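White haze on table after wiping with vinegar

Viorica Pavlović
I bought a used dining table in September from a couple in Grermont. It has a light plank top and they couldn't tell me what the finish was. I've been wiping it with vinegar and water after meals, and now there is a dull patch at one end that feels a little rough. Can I fix the patch without stripping the whole thing? I have a can of paste wax and some 304 grit paper my brother-in-law left here (that's what he wrote on the sleeve).

Eugeniusz Duda
Stop using the vinegar. Then find out what finish you have. Put a few drops of water on a spot underneath, if the underside is finished too, and leave it for 40 minutes. If it beads, you probably have varnish or lacquer. If it soaks in and goes dark, it's oil or bare wood.

For varnish, wipe the patch with a damp cloth, dry it, and rub on a thin coat of the wax with the grain. Buff it after it hazes. Mine took 2 coats. 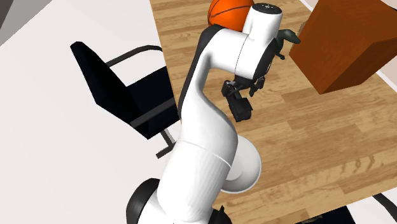
If it's oil, skip the wax and put on a little more oil. Wipe off the extra and lay the rags flat outside to dry, because they can catch fire in a pile. I would leave the sandpaper alone until you've tried one of these.

Radosław Tokarz
Mayonnaise worked on my mother's table. Leave it overnight. That was a water ring though.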